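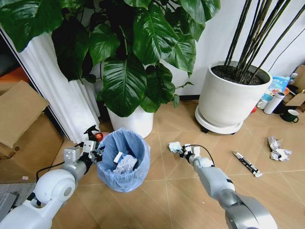 Home | Features | Columns | Back Issues | Subscribe
Print this article | E-mail this article
Reading time: 4 minutes

THE PLANNER WILL SEE YOU NOW

The trouble with a motion planner is that it believes whatever it is told. Tharushi Samarakoon has spent most of her working life telling one things, and she has come to regard it the way a parent regards a very literal child. Her team at Nastbridge writes Movlow, a piece of software that decides how two arms should get from where they are to where somebody would like them to be. The task this autumn is litter. A scrap of crumpled paper, pale blue and white, is pinched in the right gripper, out to one side of a wastebasket, and between that moment and a tidy floor lies a surprising amount of arithmetic. The bin liner folds loosely over the rim, and the planner would prefer that it didn't. A big houseplant leans its glossy leaves in from behind. To a person these are a bag and a plant. To Movlow they are shapes it may not touch, and it takes a dim view of both.

"Leaves are awful," Samarakoon says. "They have an edge, but it's more of an opinion."

Her first version treated the whole plant as one solid lump, padded on every side for safety. The padding swallowed half the bin. Movlow considered the matter and announced that no path existed, which was true in the world it had been given. The second version shaved the padding down and let soft things count as soft. Now it plans a path in 80 milliseconds, and brushing a leaf costs it points instead of ending the conversation.

The part that looks hardest, two arms sharing one patch of floor, was settled early by Dilwyn Llewellyn with a rule he is slightly embarrassed by. One arm gets priority. The other waits. There are cleverer schemes, and Llewellyn has written 2 of them, both of which spent their time having the arms offer each other the right of way like guests at a revolving door.

Perception is Rokeya Sultana's department, and her enemy is white. White paper, white pots, a white wall. Her segmenter, Biltuvum, was trained on 200 kinds of trash and for a while felt that a planter was simply a large one. The fix was dull: ask how big the thing is before asking what it is. She keeps the old masks in a folder and opens it when she needs cheering up.

Then there is the question of what should be thrown away at all. A thermos lying on its side by a wall has a good deal in common with rubbish, as far as a camera is concerned. So does a cup. For now Biltuvum ranks its guesses, and anything it isn't sure of it leaves alone. Samran Noiphan, who writes the replay tool, can scrub through a run and see each guess next to the path it produced. In November he logged 168 runs this way. He says the most common cause of failure was a wrong number in a settings file, and the second was the same number, corrected in the wrong direction.

Movlow's next release lets the arm change its mind halfway. Samarakoon has it penciled in for a Friday, over Llewellyn's objections.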